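Notebook, table corner
05/06/2018

Came in early to get the bathroom things sorted before the others wanted the table, and of course spent the first part of the morning looking for the lid of the parts drawer, which Meenakshi had put on top of the cabinet where any tall person would have found it. Writing this up while I still remember what we did and in what order, because last time I left it until the evening and half of it was gone.

The job is still the washstand set for the Setosden flat: one mug, one brush, one tube of paste, and a place for each that a sleepy person will keep to. Pushpa has been very patient with me about the mug. I wanted the tall glass, she wanted the beige one with the dark reddish-brown inside, and after a week of living with both I have to say she was right. The glass shows every drip of paste down the side and the beige one forgives you. It also matches the brown coaster, a happy accident, as the coaster came out of the tea cupboard and was never meant to be part of this at all.

We did 24 settings of the mug today, brush in and out each time, tube put down beside it. I kept the tally in pencil on the back of the Bansal invoice (sorry, Ankit, I will copy it over before you need it). The brush fell over against the rim a lot, as they do, and three times it went right out onto the table. All three were with the head up and the handle not pushed down to the bottom of the mug. Head down is steadier but then who wants that, the bristles sitting in whatever has collected in there. So head up it stays, and we look for a mug with a narrower mouth, or Sneha's idea of a little ring dropped inside. She has drawn it on page 70 of the big book, with arrows.

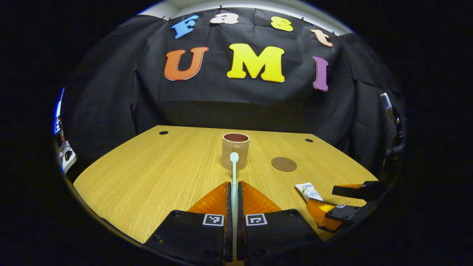 The tube is the other thing. I had been thinking of it as the easy one and it has been nothing but trouble. Lying flat it rolls a bit when it is full and flops when it is half used, and standing on its cap it takes up the good spot next to the mug and gets knocked by every sleeve. Hadiza lays hers across the coaster at home and swears by it, so we gave that a fair try after lunch. It does stay put! But then the coaster gets paste on it, and you have to wash a coaster, and I can't see anybody in that flat washing a coaster. Pushpa said they might surprise me. We left it at that.

Other bits, before I lose them. The pale table marks less than I feared. I wiped it with plain water and a cloth between rounds and could find nothing at the end of the day apart from the old ring from somebody's coffee, and that has been there longer than I have. The Clastach soap dish still hasn't come. Ankit rang them again and was told August, so please don't anyone design around it.

For tomorrow: try the ring if Sneha has time to cut one, softer brush as well as the firm one, and a nearly empty tube, as I only used a full one today and that is hardly fair. Meenakshi has asked for the table back by noon. Prastow samples are in the bottom drawer, under the towels, still in their wrapping.

Mug rinsed and left upside down by the sink. Need more pencils.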